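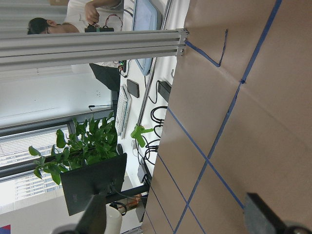 Fita azul de pintura sobre a superfície marrom.

Zovar 2, o radinho de portaria: usei desde março e conto tudo

Trabalho na portaria da escola Vundville, turno da manhã, e quem já ficou num portão na hora da entrada sabe o inferno que é tentar falar com o corredor de cima por celular. Chama, chama, cai na caixa postal, e enquanto isso tem um pai querendo entrar sem crachá e uma fila de mochila atrás dele. Então, quando a direção resolveu trocar os rádios velhos, eu fui a primeira a levantar a mão pra testar!

Compramos o par do Zovar 2 na Nigam, por 900 reais. Achei salgado, confesso (os antigos, da Sunano, tinham custado bem menos, mas também viviam chiando). Veio com carregador de mesa, clipe de cinto e um fone daqueles de espiral que eu usei uma vez e nunca mais, porque machuca a orelha.

Primeiro o que mais me importa, o botão de alerta. É laranja, fica em cima, e tem que segurar uns segundos pra disparar. Aí o outro rádio apita bem alto e trava no canal até alguém responder. No treinamento de segurança que fizemos com o Omprakash Nishad, ele apertou o botão lá do ginásio sem avisar ninguém e eu quase derrubei o café. Deu pra ouvir do portão, com o sinal do recreio tocando e tudo. Ponto enorme pra ele, o rádio, digo.

O som da voz é limpo na área externa. Dentro do prédio muda bastante: na escada dos fundos corta, e no depósito do subsolo esquece. O vendedor falou em cerca de 40 andares de alcance, o que eu não tenho como conferir numa escola de dois, mas se já falha no meu subsolo fico com um pé atrás, né?

Bateria: o manual promete nove horas. Comigo aguenta o turno inteiro e sobra pra tarde, desde que eu não esqueça fora da base de um dia pro outro. Uma coisa chata é que a luzinha de carga fica verde antes de completar, então eu deixo mais um pouco por desconfiança mesmo.

O clipe é fraco. O meu já abriu e o rádio foi parar no chão do pátio, riscou a lateral e continuou funcionando. Troquei por uma capinha de outro modelo que ficou meio folgada, mas resolve. E o botão de volume é liso demais, com luva de frio não gira de jeito nenhum.

Também queria muito que desse pra trocar de canal sem olhar pra tela. Quando estou de olho na calçada, com carro parando em fila dupla e criança descendo do lado errado, não quero ficar lendo numerozinho.

Compraria de novo? Pra escola pequena, sim, só pelo botão de alerta já me sinto mais tranquila no portão. Pra prédio com garagem funda eu pediria pra testar antes de pagar. Dou nota 8, e perco a paciência com o clipe toda segunda-feira.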